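9 April 2020

# Voscombe Robotics Club: the fruit bench

The club has one arm, one bench and a waiting list for both. Our project this year was pick and place, a phrase that sounds like an afternoon's work and took us from October until now. The program is called Pidomum. Liesl Zwahlen named it and won't say what it stands for.

The task we wrote for ourselves is short: pick up the fruit, put it on the plate, leave both in a condition you could serve to a relative. Teams get five tries each. A bruise costs two points. Dropping the fruit on the floor costs the fruit.

Petridis, the older program, is still on the club laptop for anyone who misses it. It could take up to 200 seconds to decide where an apple was, and then it asked you to confirm.

## At the bench

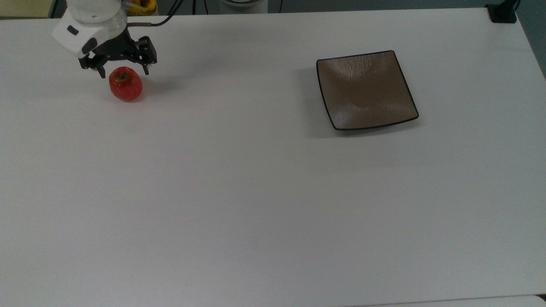
**Why do we stop above the fruit before closing the gripper?**
The pause gives Pidomum a chance to check its position one more time, and gives whoever is on the stop button a chance to disagree.

The apple run: fingers open, brown plate waiting off to the right. Scoring starts at the grip, so hovering is free, and some teams hover beautifully.

Score sheets go in the blue folder. Pears are next, once we agree on which end is up.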